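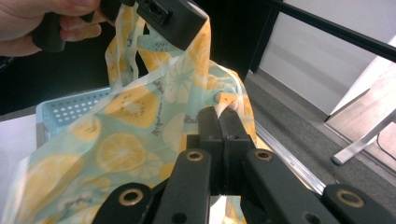
Fold them or stuff them, a reader in Nesden wants to know, and does it make any difference when they all end up in the same tangle by the weekend? She has a drawer of thin fabric bags, she writes, and every time she pulls one out, three others come along for the ride.

It makes a difference. I held out for years on the side of stuffing, mainly out of laziness, and I had the drawer to show for it. Thin fabric bags are a wonderful invention right up to the moment you own more than two. Then they start to behave like wet spaghetti. They're slippery, they have handles that go looking for other handles, and the see-through ones wad up into something the size of a walnut that you'll find behind the sofa when you move.

What follows is how I sort, fold and store mine in a plastic basket. It takes an evening the first time and hardly anything after that.

What you need

A basket with holes in it. Mine is light blue plastic, with rows of little round holes along the rim, and cost 199 at the Akl market, where the currency is whatever the woman at the stall says it is. The holes matter more than the color. Bags that carried lettuce have a way of going into storage slightly damp, and a sealed box will give you a smell you'll spend a month blaming on the dog.

A flat surface. A table is ideal. A bed works until you get sleepy.

Your bags. All of them, including the ones in the car, the ones in the coat pockets, and the one holding the other ones.

Step 1. Empty everything and shake it out

Turn each bag upside down over the sink and give it a good snap. You'll get onion skin, sand, receipts, and at least one object you've been accusing someone in your household of losing. Turn the seams out and run a finger along the bottom corners, where the crumbs go to retire.

Anything sticky goes in the wash. I do mine on cold in a zipped pillowcase and hang them by the bottom hem, so the handles don't stretch any further than they already have. They dry fast. Don't put them in the dryer unless you want doll-sized luggage.

Step 2. Be a little bit ruthless

Hold each one up to the window. A small hole in a bag for potatoes is fine, and a small hole in a bag for lentils is an event. If a handle is hanging by a few threads, put the bag in a mending pile, and be truthful with yourself about the mending pile. Mine from July of two years ago is still waiting.

I keep the ones with a print I like, even if they're a bit tired. There's a pale mint one with lemons all over it that is far too flimsy to carry actual lemons, and it's going nowhere. It holds bread rolls beautifully. If you have a favorite too, keep it and give it a light job.

Step 3. Deal with the handles first

Most people fold the body and then try to do something about the handles. By then it's too late, and the handles know it.

Lay the bag flat with the opening away from you. If it has two thin loops, bring them together so they lie one on top of the other, then fold them straight down onto the body of the bag. If they're long enough to reach past the bottom, double them back up. You want every bit of strap lying inside the outline of the bag before you fold anything else.

If yours has ties, knot them once, loosely. A tight knot is a gift to your future self in the worst sense, usually unwrapped in a parking lot in the rain.

Step 4. Smooth, then fold in thirds

Press the air out with your palm, starting at the bottom and working toward the opening. See-through fabric traps a surprising amount of air and will puff up like a jellyfish if you go the other way.

Fold the left side in by a third. Fold the right side over it. You should have a long strip with the straps hidden inside. Run your hand down it once.

If the fabric is so slippery that the strip keeps opening, dampen your fingertips. I've seen people use an iron for this. I admire them and have no further questions.

Step 5. Roll or fold to the end

Starting at the closed bottom, roll the strip up toward the opening, fairly snugly. When you have a hand's width left, tuck the roll into the open mouth of the bag and pull the edge over it. It'll hold itself together without a rubber band.

For heavier cotton bags, skip the roll and fold the strip into a flat square. Rolled canvas has opinions and will undo itself overnight.

Step 6. Load the basket

Stand the rolls on end, packed just close enough that they hold each other up. Put the thin produce bags at the front and the big shoppers at the back. Leave some room. A basket crammed to the rim looks splendid for one day and then turns into the drawer again, only portable.

I weighed my usual bags on the kitchen scale, for reasons that seemed good at the time, and my everyday set came to 345 grams. The whole collection before Step 2 was well past 500, and the difference was pretty much bags I'd been handed at the Bodevcombe garden fair and never used.

Step 7. Pick a spot you walk past

The basket should live between the kitchen and the front door. A lovely high shelf is no good. You'll never return a bag to a place that needs a chair. Mine sits on a white table by the door and takes up 270 millimeters of it, which I measured during a discussion about whether it took up the entire table.

Keeping it up

When you come home, empty the bag and drop it on top of the basket, unfolded. Yes, really. Let it air until you next have the kettle on, then fold whatever has piled up. Folding the minute you walk in is a fine plan that lasted me until the first load of frozen peas.

If the straps keep tangling

Go back to Step 3. Everybody skips Step 3.

If the rolls won't stay rolled

The fabric is either too thick or too new. The Kisness ones I bought in spring fought me for weeks and only relaxed after a couple of washes.

If someone in your house refuses to fold

Give them their own basket and let them stuff. Put it behind yours.

Updated 7/5/21 with the bit about ties, after several of you wrote in with knots.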